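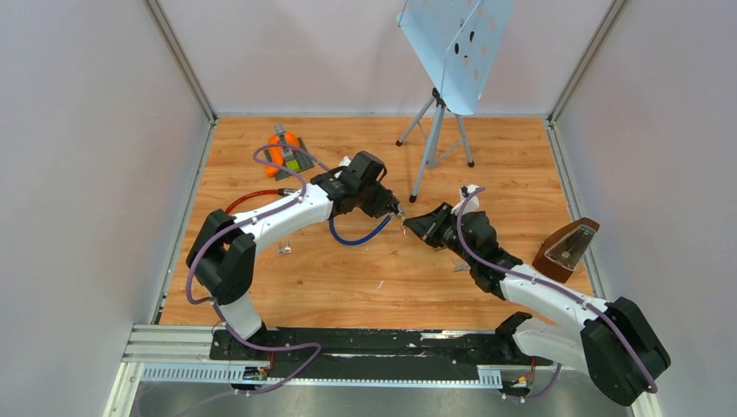 Dos brazos en blanco y negro, pinza frente a pinza.

Tolach, el archivador para llevar un expediente de extranjería de principio a fin

Por Nahuel Iturra
Lectura: 6 min
Compartido 72 veces

Quien haya ido a una cita de extranjería con los papeles en una bolsa de supermercado sabe de qué hablo. El funcionario pide el certificado de antecedentes, uno lo busca entre el padrón y las nóminas, aparece la traducción pero no el original, y mientras tanto la fila mira. Yo pasé por ahí con mi primera renovación y otra vez con la nacionalidad, y el Tolach nació de esas dos mañanas (y de muchas conversaciones en salas de espera, que son una escuela estupenda).

El Tolach es un archivador de acordeón para tamaño A4, con siete compartimentos, tapa rígida y cierre de goma. Dicho así suena a cualquier archivador. Lo que cambia es el orden en que está pensado por dentro, que sigue la vida de un expediente y no el abecedario.

Los siete compartimentos

Identidad va delante, porque es lo que piden nada más sentarse: pasaporte completo, tarjeta en vigor y tarjetas anteriores. Tiene un bolsillo más pequeño cosido dentro para que la tarjeta no se vaya al fondo.

Después vienen Domicilio, Trabajo y medios, Familia, y Antecedentes y documentos del país de origen. Este último es el más ancho de todos. Ahí acaban las partidas de nacimiento con su apostilla y su traducción, y conviene que las tres cosas viajen en la misma funda. ¡No separen nunca una apostilla de su documento! Parece una tontería hasta que alguien quita la grapa para escanear mejor.

El sexto es Tasas y justificantes. El séptimo se llama simplemente Respuestas, y es mi favorito: resguardos de presentación, requerimientos, notificaciones y resoluciones, por orden de llegada. Mucha gente guarda muy bien lo que entrega y muy mal lo que recibe, y cuando dos años después hay que demostrar en qué fecha se presentó algo, el papel que hace falta casi siempre es de esos.

Las pestañas vienen impresas en español y se pueden girar, con el reverso en blanco para escribir encima. Una asociación de Sundton que probó las primeras unidades las rotuló en árabe y en francés, y quedaron preciosas.

Materiales y medidas

Tapa: cartón reforzado con forro lavable, en verde botella o gris.
Interior: polipropileno sin PVC, mate.
Ancho de la base: 72 mm cerrado.
Peso en vacío: 1000 gramos.
Capacidad: 243 hojas en fundas individuales, más si van sueltas.
Fundas incluidas: 72, de Fummont, con apertura superior.
Cierre: goma plana de repuesto estándar.

Lo del peso lo discutimos mucho. Un kilo vacío se nota en la mochila, y había una versión más ligera con la tapa blanda. La descartamos porque se doblaba al ponerla de pie en las rodillas, y en las rodillas es donde se usa de verdad.

Las fundas de Fummont son mates por una razón muy práctica: las brillantes se pegan a la tinta de algunas impresoras y a ciertos sellos. Con el tiempo se llevan parte del texto. Si ya tienen fundas en casa, sirven también, pero miren que no sean de las que huelen fuerte a plástico.

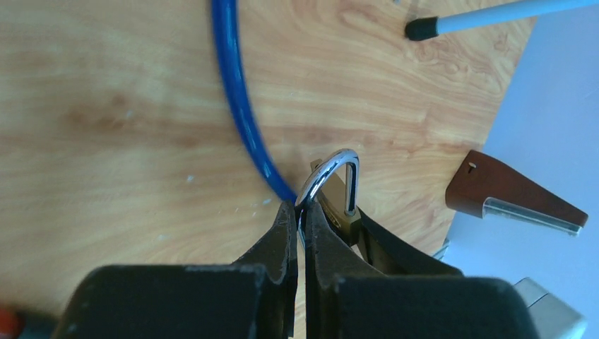 El cuaderno de seguimiento merece un apartado propio. Va en un bolsillo de la contratapa y lo edita Isaksson, una imprenta pequeña que nos aguantó no sé cuántas pruebas. Cada doble página corresponde a un trámite, con espacio para el número de expediente, la fecha de presentación, la oficina, las llamadas hechas y lo que contestaron. Al final hay una tabla de caducidades. Pasaporte, tarjeta, certificado de antecedentes, empadronamiento, seguro médico si lo hay: cada uno caduca a su ritmo, y verlos juntos en una hoja ahorra bastantes sustos.

Yo la relleno a lápiz. Las fechas se mueven, sobre todo cuando un certificado del país de origen tarda más de lo previsto y hay que volver a pedir otro que mientras tanto ha vencido.

Para quién va bien

Para una persona o una pareja que tramita residencia, reagrupación, arraigo o nacionalidad, un Tolach alcanza de sobra. Para una familia con varios menores recomiendo uno por adulto y una funda de color por hijo dentro de Familia. Algunas gestorías los usan como carpeta de entrega: preparan el expediente, lo devuelven ordenado al cliente y este ya sabe dónde está cada cosa cuando toca renovar.

No sirve como archivo definitivo de originales muy antiguos o delicados. Una partida de hace ochenta años en papel fino está mejor plana, en una caja, y en el Tolach se lleva la copia compulsada hasta el día en que pidan ver el original. Tampoco es impermeable. Aguanta una llovizna de la parada del autobús a la puerta, y hasta ahí.

Y una aclaración que hago siempre: el archivador no dice qué documentos exige cada trámite. Los requisitos cambian, y varían según la oficina y la situación de cada uno. La lista buena es la que publica la administración en el momento de presentar, o la que les dé su abogada. El Tolach pone el sitio para guardarla – hay una ranura transparente dentro de la tapa, justo para esa hoja.

Cómo empezar a llenarlo

Reserven una tarde y una mesa grande. Vacíen todo, también los cajones y la guantera del coche, y hagan montones según los siete nombres antes de meter nada en fundas. Lo dudoso, a Respuestas por ahora. Luego escaneen cada montón con el mismo nombre que la pestaña, así la carpeta del ordenador y la de papel hablan igual. Esto último se lo copié a una lectora y me parece lo mejor de todo el sistema.

Disponibilidad

Hay existencias en verde. El gris vuelve en febrero. Las pestañas sueltas, las gomas y el cuaderno se piden por separado, así que no hace falta comprar otro archivador cuando el cuaderno se acabe. En el local de Sundton se puede ver y abrir el sábado por la mañana; traigan sus papeles si quieren y probamos cómo caben.

4 comentarios

Maribel
Lo usé para la nacionalidad de mi marido. La chica de la ventanilla me preguntó dónde lo había comprado :) Solo una pega, la goma viene muy dura al principio.

Oksana T.
¿Las fundas admiten documentos un poco más grandes que A4? Mis certificados sobresalen un dedo por arriba.

Nahuel Iturra
Hola, Oksana. Al abrirse por arriba, ese dedo asoma de la funda, pero la tapa cierra bien. Si sobresale más, mejor doblar por el borde sin texto y nunca por encima del sello.

Yeison
Llevo dos renovaciones con el mismo y sigue entero. Me faltaría una pestaña para el carné de conducir, que el canje es otro mundo. De momento lo tengo metido en Identidad.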